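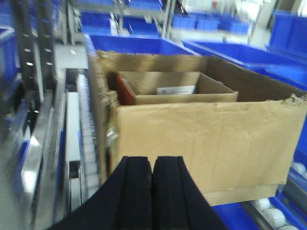

The practical test for Warehouse Automation II allowed 15 attempts per team. An attempt started when the gripper left its home position and ended when it returned there, with or without a carton. Teams could change parameters between attempts but could not touch the cell. The rule was printed on the first page of the course notes and again on the door.

Kiveo had used 10 by four in the afternoon. Its log read as follows: three good, seven faulted. The faults were all code 119, contact before expected height. Zwane had typed the log himself and had not added comments, although the form had a field for them.

Pledside had finished before lunch. Its cartons had been new.

"Contact height is the flap height," Hundari said. "The planner takes the nominal carton from the table and adds the flaps. If a carton has no flaps, the planner still adds them."

The team was Kiveo, the arm program was Hundari, and the voice came from a speaker on top of the controller cabinet. The department had given the program speech two years earlier so that students would stop misreading the fault screen. It reported what it was asked to report. It did not volunteer causes, and Zwane had asked for one only after the seventh fault.

"Then it should fault late," he said. "It's faulting early."

"Yes."

"So that isn't the cause."

"It is a cause. You asked for one."

He pulled up the height trace and laid the seven faults over each other. Five of them agreed within the width of the line. The other 2 came in higher, at different points along the rim. He measured the spread, wrote it on the back of the rule sheet, and measured it again with the filter off. The value changed in the third decimal place.

A rim in the planner was a rectangle. It had four corners at one height and a thickness, and the approach was computed from the nearest long side. Zwane had written that part in March and had been pleased with it. The function fit on one screen. It took a carton type and returned a pose, and at no point did it take in any information about the carton that was present.

"What would you need," he said, "to get the height of the rim at the place where the fingers are going?"

"A reading at that place."

"Do we have one?"

"The wrist camera gives an estimate at each waypoint. Your program discards it."

He found the line. It discarded the estimate because in March the estimate had been noisy, and a constant had been quieter. There was a comment beside it with his initials and the word temporary.

The change took 40 minutes, most of it spent on the case where the estimate was missing. If the camera returned nothing, the arm would stop above the nominal height and descend at the slow rate until the force threshold tripped. This would cost time. The test did not score time. He read the rule sheet through once more to be certain of it.

Attempt 11 faulted, code 119, at the first corner.

He did not change anything. He asked for the force trace, and Hundari put it on the screen. The curve rose, leveled off and rose again, where a sound board would have given a single step. He had seen the same shape in the compression lab, on samples that had been through the humidity cabinet.

"It's soft," he said. "The threshold trips on the second rise. By then we've already pushed it down."

"Correct."

"You could have told me."

"You did not ask about the board."

He lowered the threshold by half and shifted the grasp toward the lower part of the wall, where the flutes still held. That meant a longer reach inside the carton and a smaller margin at the back of the wrist. He calculated the margin by hand, then let the planner calculate it. The two figures matched.
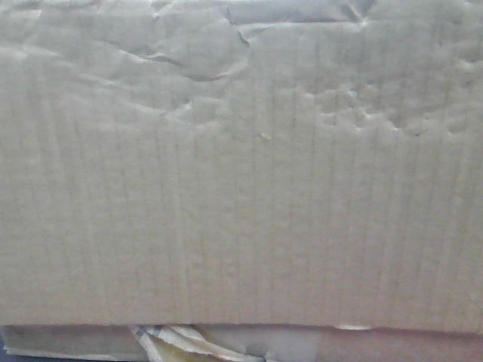 Johannes Hendricks asked whether the team wanted to request a replacement carton. The form allowed it once, he added, and the attempts already used would stand.

"Pledside's kind?" Zwane said.

New stock, yes. It would be on the conveyor in 5 minutes.

Zwane looked at the parameter screen. The threshold, the grasp depth and the slow rate were all set for the carton in the cell. On new board they would probably work. He had no data for that, and four attempts left to get it.

"No," he said. "Keep this one."

Hendricks wrote something on his sheet and went back behind the yellow line.

"Hundari, attempt 12. Report the rim estimate at every waypoint."

"Reporting," said the speaker, and the gripper left its home position.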